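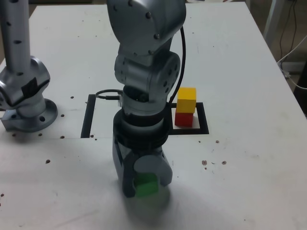 Gripper holding a green cube over the white tabletop.

Fence and Gate Inspection Checklist – Semwal Yard, Celtumberg
Inspected by: Gaurav Negi
Reviewed by: Akash Bansal
Date: July 15, 2021
Total run: 563 feet, vinyl privacy panels on three sides, chain link along the service lane

Marks used: OK, Repair, Watch, N/A

1. Posts

1.1 Posts plumb, checked with level on two faces – OK
Comment: Corner post at the lane leans slightly toward the street. Within tolerance, same reading as June.

1.2 Footings free of cracks and washout – Watch
Comment: Soil has dropped on the downhill side of the north run. Top of concrete is showing at four posts. Backfill and tamp before the fall rains.

1.3 Post caps in place – Repair
Comment: Two missing on the east run. Glue the replacements. The last ones were pressed on dry and blew off.

1.4 No movement when pushed by hand at shoulder height – OK

2. Panels and rails

2.1 Panels seated in top and bottom rails – Repair
Comment: One picket has come out of the bottom rail behind the dumpster pad. Looks like it was hit. Rail is not split, so the picket can go back in without a new section.

2.2 No cracks, holes or sharp edges – OK
Comment: Scuffs near the loading area are on the surface only. Clean them, no need to replace.

2.3 Rail locks engaged at every post – OK

2.4 Gap under bottom rail no more than two inches – Repair
Comment: Three inches at the drainage swale. Drirnelia sells a matching filler strip. Do not use loose brick, it was kicked out last time.

2.5 Lattice top sections secure – N/A
Comment: None on this property. Strike this line from the next form.

3. Gates

3.1 Walk gate closes and latches by itself – Repair
Comment: Closes but stops short of the latch. Hinge tension turned up one notch, still not reliable. New hinge pair needed.

3.2 Drive gate rollers turn freely – OK
Comment: Greased during inspection.

3.3 Drive gate stops present and tight – OK
Comment: Closed-side stop had a loose bolt. Tightened.

3.4 Latch height and pull side match the approved drawing – OK

3.5 Padlock opens with yard key – Watch
Comment: Works, but stiff. Replace if it sticks again.

4. Chain link, service lane

4.1 Fabric tight, ties in place – Repair
Comment: Ties missing at the second and third line posts from the gate.

4.2 Tension wire along bottom intact – OK

4.3 No exposed wire ends on the walkway side – Repair
Comment: Ends are turned out at knee height next to the meter. Do this one first. Taped for now.

5. Clearance and surroundings

5.1 Branches and vines clear of fence – Watch
Comment: Ivy from the Nirnine lot is at the top rail in one spot. Akash to write to the owner before we cut anything.

5.2 Nothing stored against panels – Repair
Comment: Pallets stacked against the east run. Asked the yard crew to move them.

5.3 Utility markings visible – OK

Estimated cost
Parts: $500
Labor: $300
If the north run needs new footings next year, the current quote is $1,960 – not included above.

Reviewer notes (A. Bansal)
Approved for repair. Order the gate hinges with the post caps so we pay for one delivery. Item 4.3 to be closed before the lane reopens to foot traffic. Send me photos of 1.2 after backfill.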